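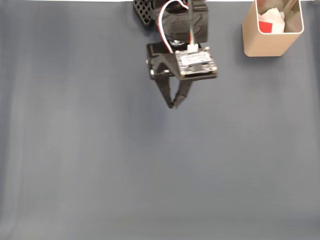
Kavitha wants to know whether we are ever going to write down one paste recipe and stick to it, or whether the plan is to rediscover wheat starch every summer until the building is sold. Fair. Consider it written down, June 29, 2021, in pen, in the notebook with the coffee ring, so it counts.

Paste, the version that worked this morning:
70 g wheat starch (the Plitamus bag, folded over, clip missing again)
600 ml water, filtered, room temperature
Soak the starch in a third of the water. Heat the rest. Add slurry, stir, keep stirring, keep stirring after that.
Off the heat when it goes from milk to glass. Cold water bath for the pan. Sieve 2 times through the horsehair.

I soaked it for an hour and it was fine. The old card taped inside the cupboard says overnight. The old card also says to use a copper pan, and we have never owned a copper pan, so I have stopped treating the card as scripture.

What went wrong before, as far as I can reconstruct it from the May pages, which are in my handwriting and therefore partly lost to science. The first batch was cooked too hot and too fast. It set like aspic and came out of the sieve in little worms that never smoothed out again. The second batch had been thinned in the jar by somebody who will remain Efren, with tap water, by eye. It brushed out beautifully and stuck nothing to anything. Third batch grew a gray fur over the long weekend and was given a decent burial.

Note on the sieve: the horsehair one has a split starting at the rim. Still usable if you hold the split toward you. Do not let it dry with paste in it. I have said this out loud often enough that I can now hear people not listening.

The ledger

Main job this week is the Nasotberg ledger, the feed merchant's, the one that arrived in a pillowcase. Full calf over boards, or it was once. Spine leather is gone to red powder and comes off on your cuffs. Both joints broken. Sewing is sound except for the first two gatherings and the last, which are hanging on by one cord and optimism. Text paper is lovely, strong rag, better than anything in the shop. The merchant spent his money on paper and saved it on leather, and I suppose he got what he wanted, because you can still read what everyone owed him for oats.

Done so far:
Surface cleaned, soft brush and then sponge. Most of the dirt was on the first ten leaves and along the bottom edges, where thumbs go.
Collated. One leaf missing, cut out close to the gutter with something sharp. The entries on either side are both for the same customer. Draw your own conclusions.
Old spine linings softened with a poultice and lifted. The animal glue underneath came away as a clean strip in most places and as toffee near the tail.
Guards on the outer folds of the two loose gatherings, Wattimena tissue, the lighter weight.

On that tissue. The new roll behaves differently from the old one. Same label, same weight on the label. It takes the paste quicker and stretches more across the grain, and if you lay it straight down after pasting, it will have cockled by the time you've found your bone folder. Let it relax on the board until it stops moving. I counted slowly to thirty on the first few and then just watched it. Tear the edges, don't cut them. A cut edge on this one shows as a hard line through the ink on the facing page.

I tried the guards with straight paste, with thinned paste, and with the paste and methyl cellulose mix Nesma likes. Straight paste grabbed too fast and I had to lift one guard and start over, with language. The mix gave the longest working time but felt slimy and took forever to dry under the weight. Thinned paste won, thinned to heavy cream. I know "heavy cream" isn't a unit. If anybody wants to buy the shop a viscometer I will stop talking about dairy.

Drying: blotter, polyester web, blotter, board, weight. Changed the blotters after ten minutes and again before lunch. The Urkeler press is still out of action (the screw is at the machinist's and he has stopped answering his phone in a tone of voice that suggests progress), so everything is going under bricks wrapped in felt. Bricks are fine. Bricks have never needed a machinist.

Leather for the new spine

Lertchai brought over two pieces of calf from his own drawer, because ours has a flay cut exactly where I need it. Pared the first one this afternoon. Went through it at the headcap turn-in, a neat little hole the shape of Florida. So we are down to one piece and I have stopped for the day on leather, which is the only wise decision recorded in this entry.

Blade notes for whoever sharpens next: the English paring knife was holding a burr on the flat side. I could feel it with a thumbnail and went ahead anyway. See Florida. Stropped it afterward and it went through the scrap like it was embarrassed for me. Strop before the leather. I'm going to write that on the wall.

Dye test on the offcuts: the tan alone is too orange next to the old boards. Tan with a little of the dark brown, wiped on thin and let dry between coats, gets close. Two coats look right when damp and too pale when dry. Three look like a new sofa. Will try two coats and then a bit of wax and see if wax drops it enough. Swatches are in the envelope at the back of this notebook, labeled this time.

Still undecided: reback in leather at all, or do the joints in toned Japanese paper and leave the sorry old spine pieces where they are? The owner wants it to open and to look like Grandfather's ledger. It has to be handled at a family thing in July, at which there will be potato salad. I lean toward leather, for the potato salad.

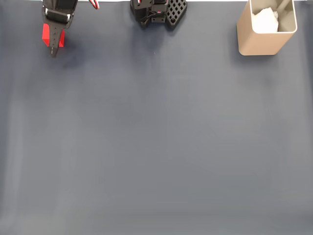 Nesma read the page this far and says I'm giving up on the paper joints too early. She has written the following on a card and clipped it in, and I copy it out since clips in this shop have a short life:

Toned paper is strong enough if you do it in two layers with the grain crossed at the joint. I've had one in a reading room under daily use and it hasn't budged. What kills them is pasting the second layer before the first is dry. Also you don't have spare calf anymore, do you. Also your paste is fine, but it will be too wet for that powdery leather, and it will turn black on you. Put a consolidant on first and wait overnight. NAZ

All of which is annoying and most of which I believe. The blackening I have seen for myself: a drop of water on the front board, near the corner, back when I was still being careful. It went the color of liver and stayed that way. So consolidant first, whichever way we go. I brushed it on the spine fragments and the edges of both boards before leaving them for the evening, thin coat, fumes politely out the window. The powder stopped coming off on a fingertip fairly soon. I won't trust it until tomorrow.

For a comparison, I made up two dummy joints from binder's board offcuts and the ruined calf (Florida lives on). One is single layer toned tissue. The other is Nesma's crossed double. Both with today's paste, both under felt and bricks. Tomorrow I open and shut them until something gives or I get bored. Ehab has offered to do the opening and shutting while he is on the phone with suppliers, and I think that's the best use anyone has found for that hold music.

Things I noticed and don't know what to do with:

The paste thickened in the jar between morning and afternoon, more than I'd expect in this humidity. Could be the lid. Could be that I undercooked it a little and it was still making up its mind. Restrained it through the sieve and it was usable.

There is a pencil note on the inside of the back board of the ledger, under where the pastedown had lifted. Looks like a sum, and then the word "pigs," underlined. I have recorded it and I am going to leave it readable, so the pastedown gets hinged at the edge when it goes back, and not stuck down flat. Owner should be told about the pigs.

The brown thread we used on the resewing is a shade lighter than the original. It'll be inside the fold. If anyone's cousin spots it over the potato salad they can have a job here.

The deionized water is nearly out. So is the good blotter. The bad blotter, the pinkish stuff that sheds, we will apparently have until the sun goes cold.

For tomorrow:
Check consolidant. Fingertip, then a cotton swab.
Pull the dummies. Score the joint movement, write numbers and not adjectives.
Fresh blotters on the guarded gatherings, then resew them if flat.
Call the machinist about the screw.
Efren: the jar with blue tape is paste. The jar with no tape is also paste, but from last week, and I'd like it thrown out before it gets a name. Tap water goes in neither.

Kavitha has now read the recipe and points out that I never wrote how long to cook it. Until it goes glassy and then a good while longer, with the heat low. I didn't look at the clock. I will look at the clock next time and put it in the margin beside the coffee ring.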